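Okay, a few of you have been asking how it's going with the Voltholm hand kit, so get comfortable, I'm going to do this as a thread and I have a lot to say (you know me).

For anyone new: Voltholm sells a pair of five-fingered hands plus the mounting hardware and the control software, and Dremlow is the shop that resells it and does the setup calls. We've been running ours since May.

Setup first. The box has two hands, the wrist adapters, and a little bag of screws that I promptly spilled all over the floor. The printed guide is 17 pages and pretty good until you get to the wiring part, where it gets vague right when you'd like it to get chatty.

I called Dremlow and a very patient person stayed on the line with me through the whole cable business. That call is included in the price, by the way! Use it. I waited way too long to use it.

What we do with it is tidying. Small stuff on a tabletop, into a basket, out of a basket, stand a thing up, lay it down again. It sounds dull and I could watch it all day.

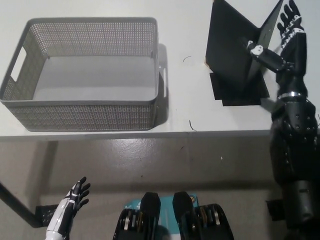
Flat things are where I've spent most of my time lately. A block or a cup, you just close the fingers and go. Anything thin or folded wants to slide or flop open, and you end up leaning on the thumb a lot more than you'd expect.

The thumb is the best part of this kit, I think. You can set its stiffness separately from the other fingers, and once I turned it down a bit I stopped shoving everything across the table.

Now the grumbles, because I promised to be fair. The software (they call it Windum) forgets my saved grips every time it updates. I've rebuilt the same 3 grips so often I could do it in my sleep. Please, Voltholm, an export button!

Also the replacement fingertip set is $174, and that made me sit down for a minute. They do wear. Budget for it if you're running long days.

Somebody asked how it compares with the Mao kit. I only had the Mao on loan, so take this gently: quicker to install, simpler menus, but I never got it to do a light touch I was happy with.

Would I buy the Voltholm again? Yes, and I'd book the Dremlow call before I even opened the box. If you have one and you've found a way to keep your grips through an update, please please reply, I will be so grateful.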